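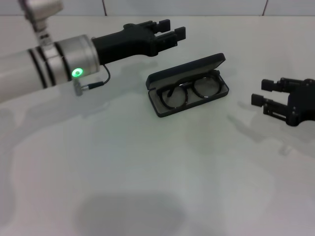

Glasses, cases, small stuff

Wash the case too. Most people do the lenses and put them straight back in a gritty case. Shake it out over the sink, wipe the inside with a barely damp cloth, leave it open on the table overnight.

Lenses: cool water, one drop of dish soap, fingertips. No paper towel, no shirt hem. Rinse, shake, dry with a clean cotton cloth. Skip fabric softener when you wash teh cloth, it smears.

Loose hinge screw. Tighten, then a dab of clear nail polish on the head. Let it sit 20 minutes before you fold the arms.

Kitchen

Burnt pot - baking soda, an inch of water, simmer, let cool. Scrape with a wooden spoon. Do it twice if it's rice.

Cutting board smells like onion. Coarse salt and half a lemon, rub, rinse, stand it on edge to dry.

Lids that stick: wide rubber band around the rim. Elsa Sandberg wrote in to say a damp dish glove works better, and she's right if your hands are small.

Workshop

Rusty pliers go in white vinegar overnight, then scrub, rinse, dry right away and oil. Dont leave them two days, I did that in May and they pitted.

Stripped screw in soft wood. Toothpick, wood glue, snap it off flush, wait, drive the screw back in.

Label your paint cans on the side and the lid. Room, color, year.

More next time, drawers mostly. Still need a fix for the squeaky ones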